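Robots Have Rules Too!

I'm Melina Theodorakopoulos, and I get to write about robots for kids, which is a pretty great job. Today I want to tell you about the rules for a robot that handles dishes. You have rules in the kitchen, right? Don't run with a fork. Don't touch the stove. Well, a robot arm is strong and it can't feel sorry if it bumps you, so the people working with it need rules as well (lots of them!).

At the Havmont workshop the rules hang on the wall by the door. Rule one says to find the big red stop button before you do anything else. Press it and the arm quits moving. They test that button every Thursday, even when it worked just fine the week before.

Then there's the line on the floor. It's 60 inches from the table, and when the arm is switched on, everybody stays behind it. Grown-ups too! I forgot once and got a very loud "Melina, feet!"
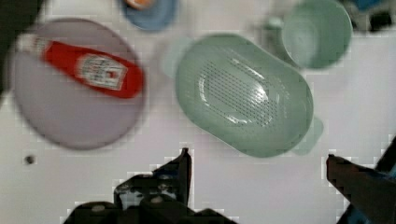 Page 15

A ketchup bottle on a plate, a green colander, a green cup: easy stuff for you to pick up. For the gripper, each one is a different puzzle. Squeeze a cup too hard and it could crack. Squeeze too softly and, whoops, down it goes. So another rule is to start slow and gentle, and only speed up after lots of careful practice.

My favorite rule is that no one reaches in to help. If something tips over, you stop the arm first, wait until it's still, and then fix it. It's so tempting to just grab the thing!

Big robots in factories have safety rules like these too, and some of them work inside fences with gates. When a gate opens, the robot stops.

Now you try. Write 6 rules for a robot in your own kitchen and tape them to the fridge. What should it never touch?

Get our free newsletter for young inventors! Enter a grown-up's email address to sign up.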